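Section 5: Installing and Updating Add-on Packs in Fidia

Packs are downloaded through the Plilon manager, which is included with the game. Sign in to your Plilon account before you start.

1. Close Fidia and open Plilon.
2. Select Library, then Packs.
3. Choose a pack and click Install.
4. Wait until the status line reads Ready.
5. Start Fidia and turn the pack on under Options.

Caution: Do not close Plilon while a pack is unpacking. An interrupted install has to be removed by hand (see Removing a Pack). 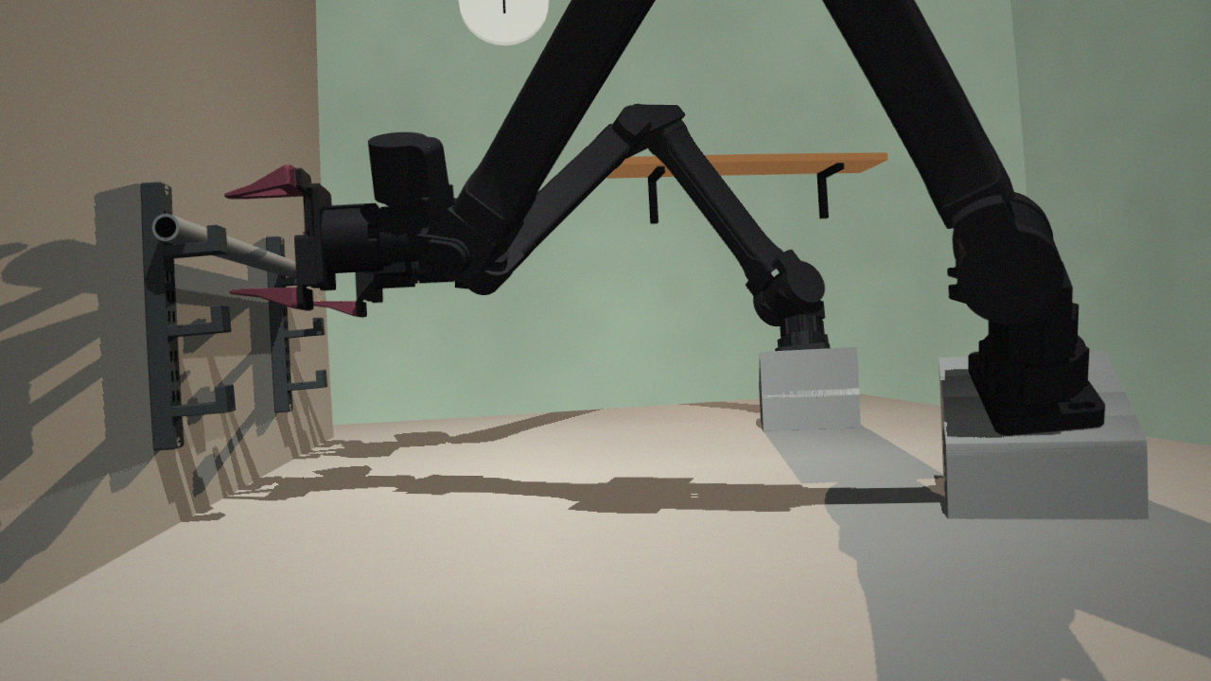 Packs load in the order they appear in the list, and the lowest one wins when two of them change the same item. Drag a pack up or down to move it. Test a new order in a small map before you open a long save. A plain room like the one with the pale green back wall and the wooden wall shelf is enough. If textures fail to appear there, restore the old order and try again.

Note: You can have up to 70 packs installed, but only 15 turned on at once.

Updating a Pack

1. Make a copy of your save folder.
2. In Plilon, click Check for Updates.
3. Select the packs you want and click Apply.
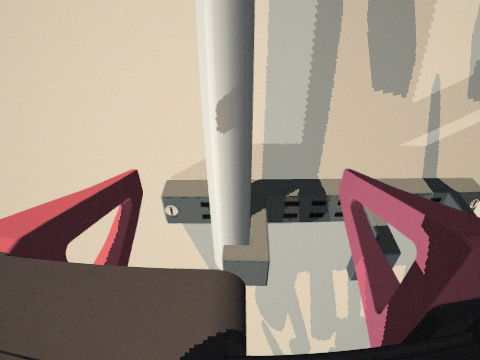 Will an update erase my saved games?
Saves are kept in a separate folder and are left alone by the update. A save made with the newer version of a pack may not open in the older one, so keep your copy until you have played for a while.

Removing a Pack

Turn the pack off in Fidia first, save, and quit. Then select it in Plilon and click Remove. Packs made with the Tosh editor also leave a settings file, which you can delete.
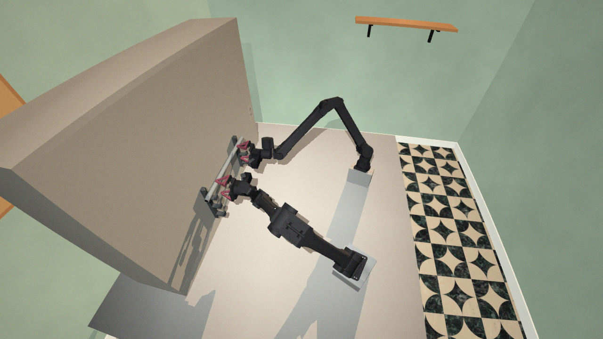

One player wrote to us that a removed pack kept showing up in the list until the Plilon cache was cleared. To do this, open Settings, select Storage, and click Clear Cache. Installed packs are not affected.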